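Materials and Structures I
Handout 5: Stone Masonry Walls and Timber Floors in Small Dwellings
Patricio Sotomayor
January 2026

Scope

These notes cover load-bearing rubble masonry up to two stories and the timber floors it usually carries. Ashlar and brick are treated in later handouts. Read the section on moisture before the lab session.

5.1 Wall types

Random rubble uses stones as they come from the field or quarry, with little dressing. Coursed rubble is leveled at intervals, commonly at the height of each lift. Squared rubble has roughly dressed faces and thinner joints. Strength depends more on the bond and the mortar than on the crushing strength of the stone, which is seldom reached in a low building.

Double-leaf walls have two faces with a core of small stone and mortar. If the leaves are not tied, they act as two slender walls and may bulge apart. Through-stones are the traditional tie. Where none are found during a survey, assume there are none.

5.2 Corners

Quoins should alternate long and short on each face. A straight vertical joint near a corner is a defect, or a sign that one wall was added later. Cracks that widen toward the top suggest rotation of one wall away from the other. Record the width at the top, middle and base.

5.3 Mortar

Lime mortar is weaker than the stone and takes up small movements without visible damage. Cement mortar over soft stone sends moisture through the stone face, which then spalls. In the Llorente case study, the walls had been repointed in cement, and the loss of face was greatest in the lowest courses. Samples for the lab are cured for 28 days.

5.4 Timber floors

Joists bear on the wall directly or on a wall plate. The bearing end is the usual site of decay. Probe it on all sides, including the underside. Boards running across the joists give some stiffness in plane, but a board floor should not be counted on as a diaphragm unless it is fastened to the walls.

Stone and timber finishes in domestic interiors:

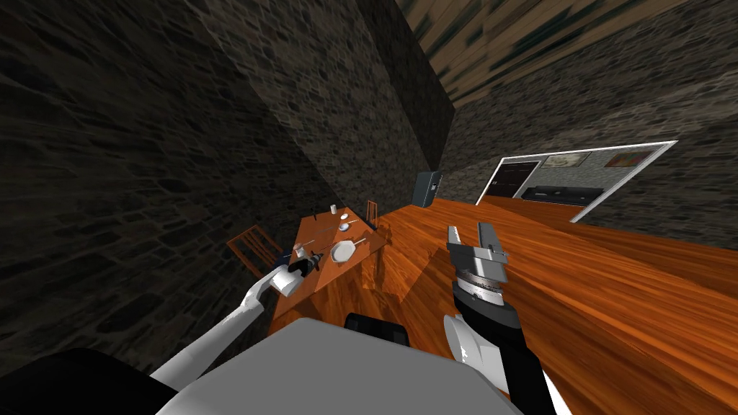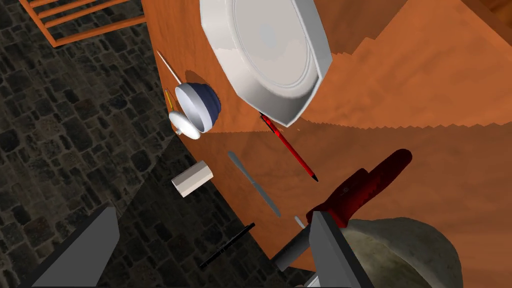
5.5 Moisture

Rising damp, rain penetration and condensation leave different patterns. Rising damp gives a fairly level tide mark, often with salts. Rain penetration follows exposure and faulty joints. Condensation collects on the coldest surfaces and behind furniture. Take meter readings on a grid and plot them before naming a cause. Salts raise the reading of a resistance meter, so confirm doubtful results by drilling and weighing.

5.6 Reading and exercise

Baumgartner, L., Golton course notes, chapter 5.

Exercise: a joist delivers a load of 3,000 N to a bearing 100 mm long and 50 mm wide. Find the mean bearing stress. State how the result changes if decay has removed half the bearing length. Show units at each step.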